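# The Prurkau House: From Grain Exchange to Guest Rooms

The Prurkau House has faced the Pommont riverfront for more than a century. It was built as a grain exchange, with trading on the ground floor and clerks' offices on the four floors above. Its limestone front and copper clock are still the features by which most residents give directions downtown.

The exchange closed after the rail yard moved north, and the building passed through several owners. For a time it held a shoe wholesaler, a dental college and the offices of the Pommont Water Board. The upper floors stood vacant for 14 years before the Woldegiorgis family purchased the property and engaged the firm of Karent to convert it to a hotel.

The conversion retained the original stair, the brass mail chute and the trading floor, which now serves as the lobby. The ceiling there had been covered by acoustic tile. When the tile was removed, painters found the stenciled border largely intact, and it was cleaned and left without repainting. Project architect Nuria Ejigu also kept the chalkboard rail along the east wall, where prices were once posted twice daily.

The hotel opened with 104 guest rooms. Those on the river side are the larger ones, having been made from pairs of offices, and several keep their frosted glass transoms. Rooms on the alley side are quieter and less expensive. The fifth floor is reserved for extended stays, with suites arranged for guests who remain a month or longer.

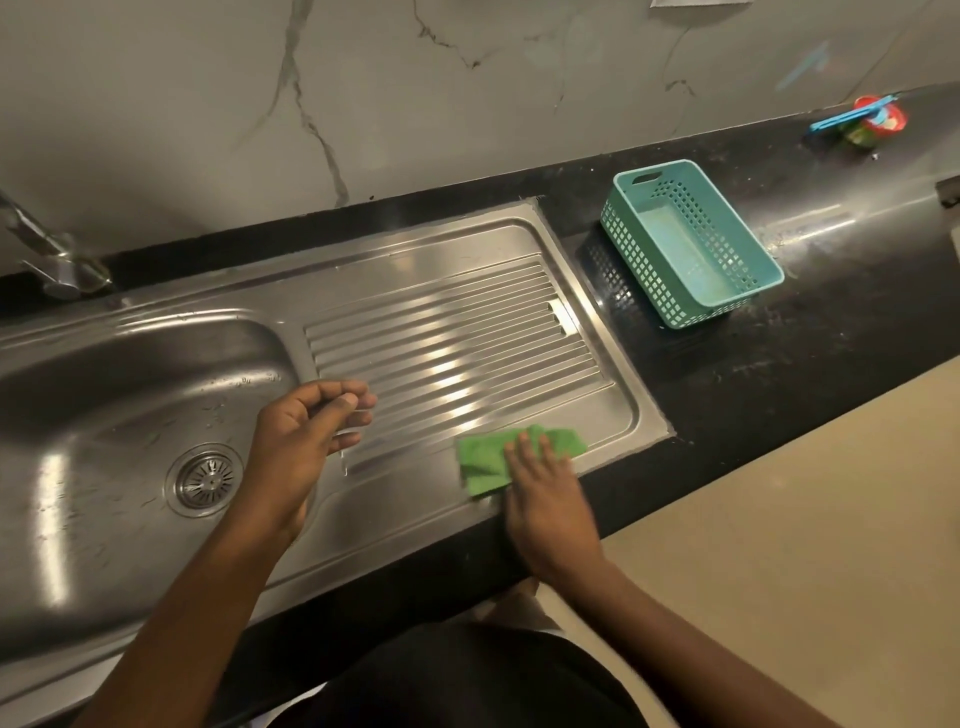 **Sumeya Wubshet**
*Contributing Writer, Architecture and Travel*

The former auditorium, entered from Mill Street, is operated separately. It seats 575 and presents chamber music and lectures from October through spring. Hotel guests may reach it by the mezzanine corridor, which is open one hour before each performance. General manager Berhanu Weldu advises that tickets be requested when the room is booked, as the hotel holds only a small allotment.

I stayed two nights on the third floor, in a room overlooking the lock. The clock strikes the hours until ten in the evening and resumes at seven. Light sleepers should ask for the alley side.

Tours of the clock room are offered in the afternoon by arrangement with the front desk. The climb is steep, and there is no elevator above the fifth floor.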